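Fan Communities and the Fictional Idol: Audience Attachment to the Web Drama "Judora"

Project report, Screen and Celebrity Studies, Suvwood College
Submitted Sat 17 December

1. Purpose

The project examined how viewers of the web drama "Judora" speak of its lead character and how far they separate the character from the performer. Earlier coursework at the College had treated fan attachment as a matter of publicity. The present report considers it from the side of the audience.

2. Method

In September, 700 posts were collected from the Mollalum message board, the largest gathering place for the program's followers. Duplicates and advertising were removed, leaving 611 posts for analysis. Each was coded under one of 4 headings: appearance, performance, private life and storyline. The coding sheet was adapted from the Nikolaidis scale, with the wording changed to suit a younger audience.

3. Findings

Storyline was the most common heading. Posts on the performer's private life numbered 97, fewer than expected, and most concerned birthdays, pets or holidays. Several long-standing members discouraged speculation about relationships and asked that such threads be closed. Praise of appearance was frequent in the week of a new episode and fell away quickly afterwards.

The character's name and the performer's name were often used interchangeably, even by members who elsewhere insisted on the difference.

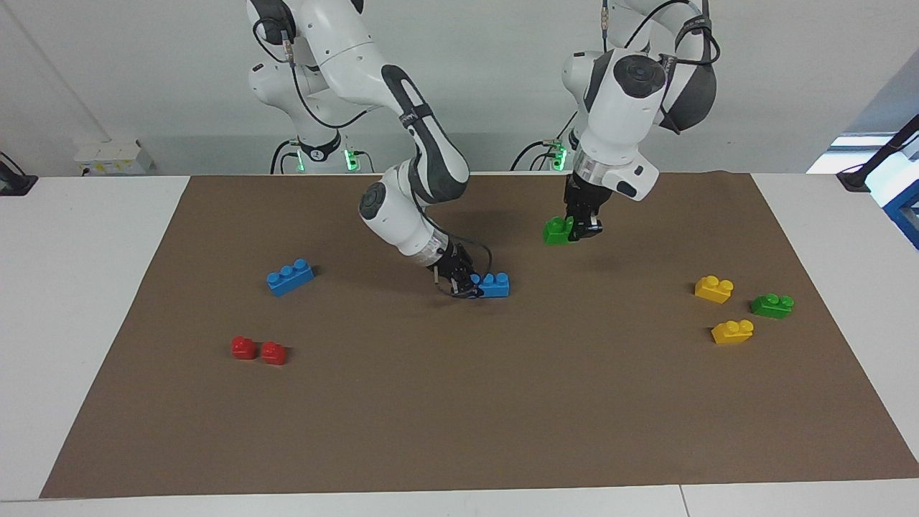

One member of the board, on reading a draft of these findings, objected that using the character's name was a courtesy to the performer, as it kept ordinary gossip out of search results. The coding sheet made no allowance for this practice.

4. Limitations

Only public threads were read. Members-only areas, where behaviour may differ, were excluded under the College's ethics guidelines. The coding was done by a single reader and has not been checked by a second.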